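Dye notebook, 3rd April

Walnut again. I said in November I was finished with walnut, and the page where I said it is stained with walnut, so make of that what you like.

Purpose of this batch: find out if the Drulemwood hulls give the same brown as the Semwal extract, which costs more and smells less. Anyone who has shared a room with a bucket of soaking hulls will know why the smell goes in the cost column.

Recipe as run. 400 g dried hulls, soaked overnight, simmered an hour, strained through an old pillowcase. 100 g test skeins of the Trundis two-ply, no mordant on the first skein, alum on the second, a splash of iron water on the third. Pot held just under a simmer, or as near to that as the left burner allows. The left burner has two settings, off and lava.

Skein 1, plain: warm mid-brown, a bit pink in daylight. Nice. Annoyingly nice, given that it took the least work.
Skein 2, alum: slightly more yellow. I had to put the two side by side to be sure, then take them to the window, then ask for a second opinion and ignore it.
Skein 3, iron: went the color of a wet driveway. Stiffer in the hand too. I was told to go easy on the iron and wrote that advice down on page 331, where it did me no good at all.

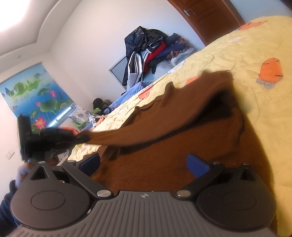
Big brown knit, on the yellow patterned sheet.

Note on judging browns: next to yellow, every brown I own looks redder than it is. Next to gray card they calm down. Next to each other they all look like mud and I lose faith. From now on the official reading is gray card, north window, before lunch. Readings made under the kitchen bulb are to be struck from the record, including the one where I called skein 2 "caramel."

Wash test. Each skein got a soak in lukewarm water with a drop of the Skelier wool soap. Skein 1 gave up a little color in the first rinse and none after that. Skein 2 bled nothing I could see. Skein 3 bled gray for four rinses and then quit, I think out of boredom.

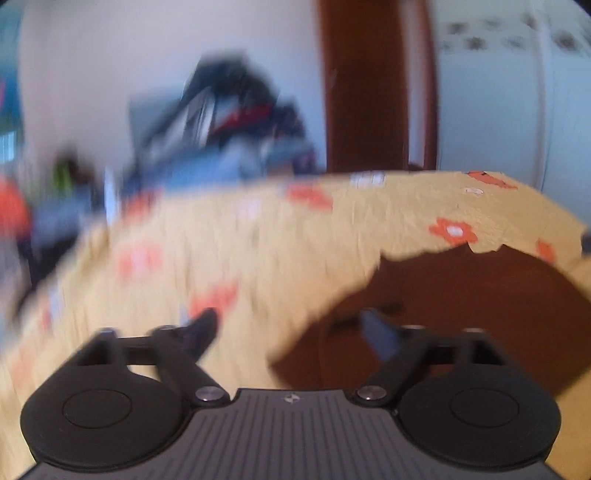 Light test starts tomorrow. Half of each skein under foil, half in the window, and this time the labels go on before the foil. Last year's set came out with lovely clear fading on three samples and no way of saying which was which. I kept them. They are in the drawer marked Results.

Open questions:
Does a second bath from the same hulls still have anything in it? The liquid is still opaque, but so is coffee on the third pour.
Would 500 g of hulls go darker, or just take longer to strain? The pillowcase has views on this.
Is the pink in skein 1 from the hulls or from our water? Try rainwater, if it ever rains on a day I have the bucket out.

To buy: gloves, proper long ones. Left thumb is currently a better match for the Semwal extract than any of the skeins.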